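How many demos before you stop blaming the demos?

Forum: Manipulation and Teleop > Data collection
11 replies

gearlash
We've been teleoperating one arm on a lid-and-tub task since November. Total so far: 3,646 episodes. The policy trained on all of them approaches the tub beautifully, hangs there like it's trying to remember why it came into the kitchen, and then wanders off to the left. Before I ask for another month of operator time, does anyone have a rule for when more data stops helping?

pol_hatch
How many operators?

gearlash
Four. Everyone got the same one-page instructions. I wrote the page, so naturally it's perfect.

pol_hatch
Then you have four policies in a trench coat. Plot the hover time before contact for each operator. I bet one of them pauses over the tub on every single episode.

Hanna Kravets
Seconding the plot. When I was on the Direro project we had an operator who stopped to sip coffee right before every grasp. Very consistent person. The model learned the coffee.

mudflap_9
Disagree with both of you, a little. Pauses are easy to trim. I'd look at where the tub goes between episodes. If people reset it by hand to "the middle", you have 3,646 copies of the same episode with different lighting.

gearlash
They do reset it by hand to the middle. In my defense the instructions say "vary the position slightly."

mudflap_9
"Slightly" is doing a lot of work there.

Hanna Kravets
Tape a grid down, or print a list of positions and make them tick each one off. We did 36 starting positions, six episodes each, and it beat the big pile we had before. People hated the list. I hated the list. It worked.

tendon_tom
I'll be the grump. 36 positions on one table is still one table. Tendard sells a kit with a patterned mat and everyone I know who bought it now has a robot that is terrific at mats. Change the objects and the background before you start fussing over a grid.

Hanna Kravets
He can't get the lid off one tub yet, Tom. Let the man have one tub.

tendon_tom
And in six months he'll have one tub.

gearlash
Okay, homework done. pol_hatch was right, operator three pauses for ages. Operator three is me. I've trimmed the pauses and I'm retraining overnight. Meanwhile I wrote up a new session sheet. Tear it apart please.

Session sheet, draft 2

1. Read the next tub position off the list. No skipping the ones in the corners.

2. Start recording, then move. If you need to think, think before you press the button.

3. Bring the gripper in over the front edge of the tub with the fingers closed, and keep an eye on the cable. Ours lies across the table in a big loop that runs past the front of the tub.
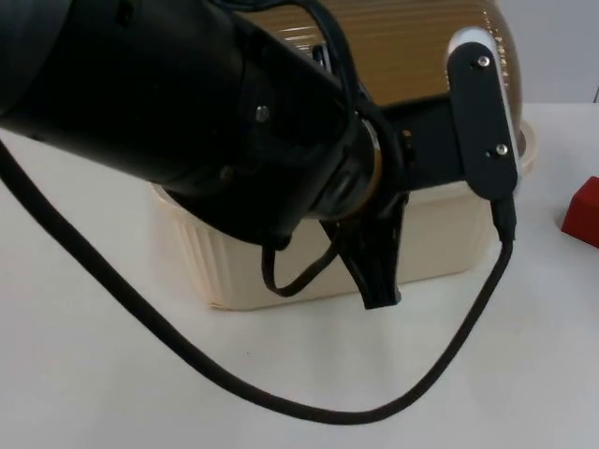 4. Open, grasp, lift, set down. If you fumble, keep going and recover. Tag the episode "recovery" and leave it in.

5. Stop recording before you reach for anything with your own hands.

6. After every 36 episodes, swap operators.

mudflap_9
Step 3 bugs me. Get that cable off the table. It'll lie differently every session and the model will decide the cable is a clue.

pol_hatch
Or it'll lie differently every session and the model will learn to ignore it, which is what you want. I'd worry more if it were always in the same spot.

mudflap_9
I'd still rather clip it to the arm than hold a philosophy seminar with it.

Hanna Kravets
Clip it, but leave slack at the wrist. And step 4 is the good one. At Trovus we threw out every fumble for a whole summer and ended up with a robot that had never seen anything go wrong. First time it missed, it just kept lifting air.

gearlash
Clips ordered. Draft 3 tonight, with a line in it about operator three.

tendon_tom
Add a second tub.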